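How to compare two hand-held grippers with paper cups

This page covers a bench test for choosing between hand-held grippers before you record demonstrations with them or bolt the same jaws to an arm. I wrote it after comparing two units, the Naten and the Marinho, for a cup handling job at Plustotwood. The steps work for any pair of grippers you can hold and close by hand.

Paper cups are a good test object. They are cheap, they are all close to the same shape, and they show a bad grip right away by denting. A gripper that can handle a foam block all day may still crush a cup on the first try.

What you need

The two grippers, with the finger plates you plan to use later
A sleeve of paper cups, all the same size
A flat board and clips to hold it to the table
A thin wooden stick, for nudging cups without touching them
A kitchen scale
A notebook or a spreadsheet
A timer

Step 1. Fix the board

Clip the board down at the corners and push on it from each side. It should not move. On my first afternoon the board crept toward me a little with every pick, and by the end the cup positions were off by the width of a finger. I threw those results out.

Put the stack toward the back of the board and leave the middle clear. Mark one spot in pencil for the cup you are going to set down. Use the same spot for both grippers.

Step 2. Check the fingers

Look at the finger plates from the side with the jaws closed. They should meet along the whole edge. If they meet only at the tip, the cup will pivot when you lift it. On most units you can loosen the finger screws, press the plates together and tighten them again.

Wipe the plates with a dry cloth. Do this before every round. Paper leaves dust on the plates and the grip gets worse as you go.

Step 3. Route the cable

Run the cable away from your cups before you start. Hold the gripper over each end of the board and turn your wrist as far as it goes. If the cable pulls, give it more slack. A tight cable changes how you hold the tool, and you will blame the jaws for it later.

The Marinho has the stiffer cable of my two. I had to add a strap at the wrist to stop it from tugging. The Naten did not need one.

Step 4. Weigh both units

Write down the weight of each gripper with its fingers on. Weight does not matter much for one pick. It matters a lot by the end of a session, when your arms start to sink and your picks get sloppy. If one unit is much heavier, take a five minute break between rounds so you are comparing jaws and not tired arms.

Step 5. Run the single cup round

Place one cup upright on the pencil mark. Pick it up by the side, lift it clear of the board, hold it while you count to 5, and set it back. Do this 60 times with one gripper, then 60 times with the other.

For each pick write one of these:

Clean: the cup came up and went back with no mark
Dent: the wall shows a crease afterward
Slip: the cup turned or slid in the jaws
Drop: the cup fell

Swap in a fresh cup after any dent. A creased wall folds in the same place again, and you will get a run of dents that have nothing to do with the gripper.

My Naten results were 13 dents and no drops. The Marinho had 18 dents, and most of those came in the first half, before I learned how lightly to squeeze. If you have time, run the round again the next day and keep only the second set.

Step 6. Run the sideways round

Now hold the cup on its side in the jaws, over the middle of the board. This is harder. The cup is tapered, so flat plates touch it along a line and it wants to roll toward the narrow end. Turn your wrist slowly one way and then the other and watch the rim. If the rim goes oval, you are squeezing too hard. If the printed band turns against the plate, you are not squeezing hard enough.

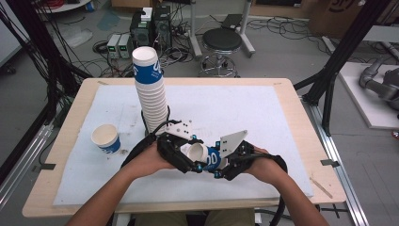
Should I use soft pads on the fingers for this test?

Run it first with bare plates. Pads hide problems with finger alignment, and they wear quickly, so your numbers will drift. If both grippers pass bare, add pads and repeat the single cup round to see what they gain you.

Step 7. Run the stack round

Take the top cup off a nested stack and set it on the pencil mark, then nest it again. Grip above the rim of the cup below, or you will lift two at once. Start with a short stack. Tall ones lean, and a small bump while you reach in will tip them over. Use the stick to straighten the stack between picks.

Loosen the cups before you begin. Cups fresh out of the sleeve stick together, and the pull needed to free them is different every time. I take each sleeve apart by hand and nest it again loosely.

Step 8. Compare the results

Add up each column for each gripper. Drops count most, then slips, then dents, unless your job is one where the cup has to look new. Read through the notes as well as the totals. I had written "thumb sore" next to the Marinho on Wednesday and forgot about it until I looked.

For our job we went with the Naten. The Marinho opens wider and I would pick it for bowls or boxes. Its jaws also felt smoother near fully closed, but with cups you never get that far.

If you are going to mount the jaws on an arm

Repeat the single cup round on the arm before you trust the hand results. Your hand gives a little when the cup meets the board and an arm will not. On the Hanport controller I lowered the closing speed first and left the force alone, and that took care of most of the dents. Change one setting per round and write it at the top of the sheet.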